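Stock jaws vs. Prundlow fingers on thin and light objects

ridwan_santoso
Comparing two finger sets on the Nurnach controller, same arm, same black glass cooktop. First session was 15th July. Stock jaws are fine on the mug handle but lose the thin stick on 2 mm of lateral error. The Prundlow set tolerates more.

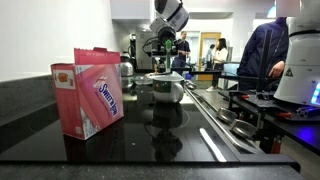 Arm over the mug, green stick upright in it.

Force limit was at 200 for all runs, in controller units.

byunfan786
Is that limit the same for both sets? The Prundlow fingers are longer, so equal motor current gives less force at the tip. I'd call the comparison invalid.

ridwan_santoso
Fair. I matched current, not tip force. Will redo it with a load cell.

kettlecurve
I'd look at the camera first. On our Remix wrist mount, black glass ruined the depth map: it read the reflection as geometry.

ridwan_santoso
No depth here, RGB only. Exposure is locked because the glass pulls auto exposure up and a white cup clips. 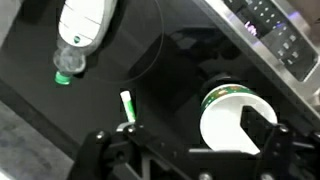

Paper cups are the harder case anyway. At 200 the wall buckles before the slip check triggers — I would start much lower for those.

byunfan786
Disagree. Fix the slip check. Firmware 1107 has a faster loop.

kettlecurve
1107 dropped CAN frames for us in June. Stay on the old one.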